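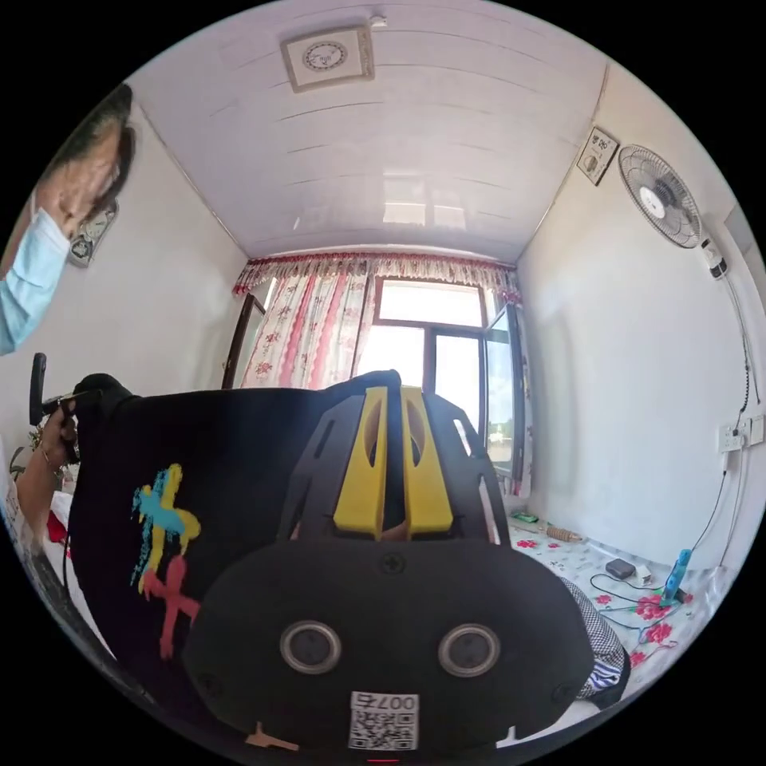 Figure 1. The room at the first home, with the wall clock and paneled ceiling.

Folding and Storing Everyday Clothing in Small Bedrooms
Project Report, Household Studies Course
Trolbridge College

1. Introduction

This report presents the results of a student project on the folding, sorting and storing of clothing in homes where no separate space is set aside for laundry work. The project was carried out over seven weeks, ending in April, in homes in the Tencombe and Tapley districts. Its purpose was to record how everyday garments are handled between the drying line and the closet, and to test whether a fixed folding method would make the work easier to complete in a small room.

The topic was selected after a review of earlier course projects, most of which dealt with washing and drying. Folding received little attention in them. In the homes known to the project group, however, folding was the stage most often left unfinished, and clean clothing commonly remained on a chair or at the foot of the bed until it was worn again.

2. Setting

Seven homes took part. In each, the work was done in a bedroom, and the bed served as the folding surface. The rooms differed in size and furnishing. The first home, shown in Figure 1, has a small, bright room with a window framed in dark brown, white walls, and a ceiling of white plastic panels with a square ventilation fan set into it. Good light proved to be of real importance to the work, particularly with dark clothing, where seams and small stains are hard to find in the evening.

Homes were asked not to rearrange their furniture. Where the bed stood against a wall, folding was done from one side only, and this limited how far a long garment could be spread.

3. Method

Each home first folded its clothing in its usual manner. In the second part of the project, the following procedure was used.

Garments were sorted by color group and then by type. Each shirt was laid flat on the bed with the collar at the far end and smoothed by hand from the center outward. The sides were folded in to the width of a template, the sleeves turned back, and the lower half brought up to the shoulders. Finished pieces were stacked with the folded edge facing the person and moved to the shelf at the end of each color group.

The template was a card sheet cut from the backing of a Rorkier storage box. Two homes put the template aside once the width had become familiar, and this was allowed.

In total, 544 garments were recorded. Of these, 430 were suitable for folding under the procedure. The remainder were hung, rolled, or returned to the wash. Socks and underwear were left out of the record.

4. Observations

4.1 The bed as a work surface

A bed is softer than a table and its height is rarely suitable for standing work. All homes nevertheless preferred it. A quilted or tufted cover leaves slight ridges under thin fabric, so that shirts had to be smoothed a second time before the final fold. On the other hand, a pale cover made dark garments much easier to see and to line up.

4.2 Dark clothing

Black and dark gray garments made up a larger share of the record than expected. They are easily confused once folded, and several homes reported opening a whole pile to find one item. Printed shirts gave less difficulty when part of the print was left facing up. The group accordingly added a note to the procedure: where a shirt carries a print on the chest, the final fold should leave it showing.

4.3 Height of stacks

Tall stacks leaned on a mattress and often had to be straightened. Thick garments placed at the bottom improved the result. Mixing sweatshirts and T-shirts in one stack did not.

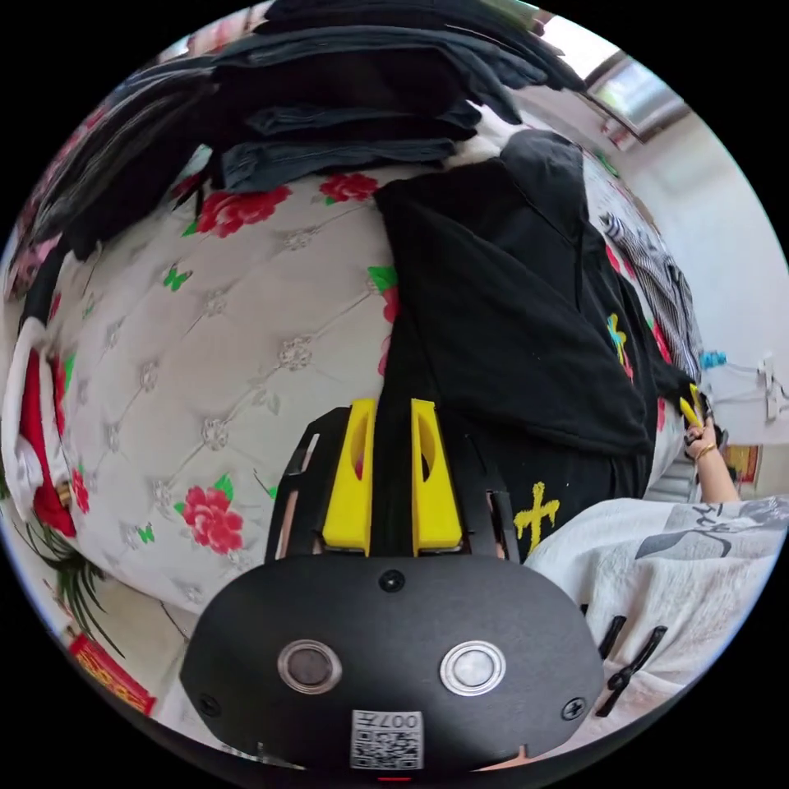
One participant objected that leaving the print visible was of little use for plain shirts, and asked whether the collars could be turned outward as a marker. The suggestion was tried in the last part of the project. It worked adequately for crew-neck shirts of different makes, but not for shirts bought in sets.

5. Limitations

The number of homes was small, and all were located in two neighboring districts. Folding times were noted by the participants themselves and have been left out of the results, as interruptions were not recorded in the same way in every home. Children's clothing appeared in one home only.

6. Recommendations

The group recommends that clothing be sorted by color group before any folding begins, that dark garments be folded in daylight where possible, and that stacks be carried to the shelf one group at a time. A further project might compare the bed with a folding board placed across it. The template and the record sheets have been deposited with the course library.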